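Do sleep apps work? We doubt it. Volunteers wanted, Fulbridge

Most of the claims made for sleep apps rest on people who already liked them. We want 30 adults who sleep badly and don't mind saying so when something is useless. 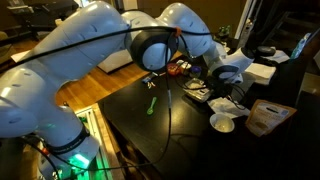

What you'd do

Use the Usano app for 3 weeks and keep a paper diary each morning - yes, paper. You need to be under 66 and not working nights. Its makers say it adds an hour of sleep. We'd like to see that hour.
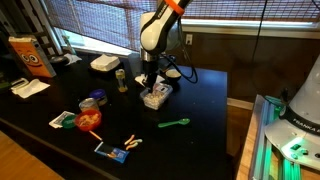
Diaries are handed in on a Saturday and read by Isla Crichton, who has no stake in the result. There's no fee, only bus fares, and we can't promise you'll sleep any better. To apply, write to Marion Mowat at Skarura.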